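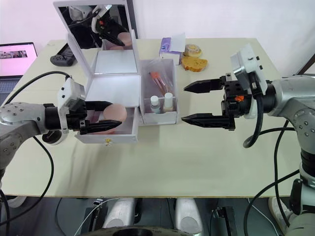
Ticket: Shared calendar shows meetings one hour late
Opened by: Zdenka Lazarević
Assigned to: Costel Kadrić
Status: Closed
Site: Fernau office

Zdenka, 09:10
All meetings booked from the Bomska office show up an hour late in my calendar. Meetings I book myself are fine. I missed the start of a supplier call this morning. Restarting the laptop made no difference.

Costel, 09:35
Please send me the time zone shown under Settings, General, and tell me if the phone app is wrong as well.

Zdenka, 09:48
Time zone is correct on the laptop. The phone has the same fault.

Costel, 10:20
Then it is on the server side. I booked a test meeting from a Fernau account and it came through at the right time. Same test from Vesela Trajkovski's account in Bomska came through an hour late. Asked Vesela to check her mailbox settings.

Vesela, 11:05
My mailbox region is blank. Thảo Thái has the same. We were both moved to the new server in August.

Costel, 11:40
Found it. The move left the region field empty on 13 mailboxes, and the server falls back to UTC when there is no value. Filled in the region on all of them. Sync can take 30 minutes.

Meetings booked before the fix keep the wrong time. The organiser has to open each one, set the time again and send the update. For a repeating meeting, change the whole series.

Zdenka, 12:25
New bookings from Bomska are right now. The old weekly stock meeting is still wrong.

Thảo, 13:15
That one is mine. Series updated and sent.

Zdenka, 13:22
Correct on laptop and phone. Fine to close.

Costel, 13:30
Closed. Region field added to the mailbox move checklist.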